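Keeping Private Things Private: Progress Report to the Kramer Fund
Joltholm Digital Safety Project, covering the months through December 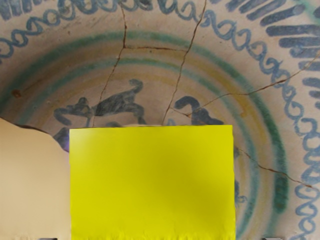

Tyyne Lappalainen wrote back after our last report that she liked the workshop numbers well enough but wanted to know what becomes of people once they go home, and whether anyone who has been threatened with their own messages or photos really feels safer a month later. It was a fair thing to ask, and I have tried to keep it in mind all the way through these pages, even where the answer is only partly in.

First, the plain news. The helpline took 558 calls and messages in this period, which is more than we had planned for when we wrote the budget, and I won't pretend the phones were always picked up on the first ring. The busiest stretch is still between nine in the evening and midnight. We moved one shift later to meet it, and I am grateful to the staff who rearranged their family dinners to make that work.

Most people who reach us are not well known and never expected to be worth anybody's trouble. They are being asked for small sums, sometimes by a stranger and sometimes by a former partner, and they are ashamed, and very often they have already paid once. Our advice has stayed the same: stop paying, save everything, tell one person you trust, and let us help you report it. Saying it kindly takes longer than saying it, so our calls are long, and I would like to keep them that way.

We ran six workshops, two of them in Tanlow, where we had never worked before. The Tanlow evenings drew 80 people between them, a good many of whom stayed on afterward to go through their phone settings with us (I got home very late both times!). Shared accounts came up over and over. People had forgotten which old tablets and which old boyfriends were still signed in to their photo backups, and we have now added half an hour on this to the regular program.

The move of our case notes to Druvex is behind schedule. The transfer itself went fine, but we weren't happy with who could open what, and given the kind of thing people tell us I wasn't willing to switch over until that was settled. Two staff members still have wider access than they need. We expect to close that out early in the next period, and the old system stays locked down in the meantime.

Now to the question about afterward. We began calling people back after a month, only with their permission, and plenty would sooner not hear from us again, which I understand completely. Those who did talk mostly said the threats had died down once they stopped answering. Sleep and worry were slower to mend. I don't have figures I would stand behind yet, and I'd ask for your patience until the next report.

Spending is in line with the budget except for phone costs, which ran over, and travel to Tanlow, which came in under and nearly covers it. We would like your approval to move the difference across. The itemized sheet is attached as usual, along with the revised workshop outline.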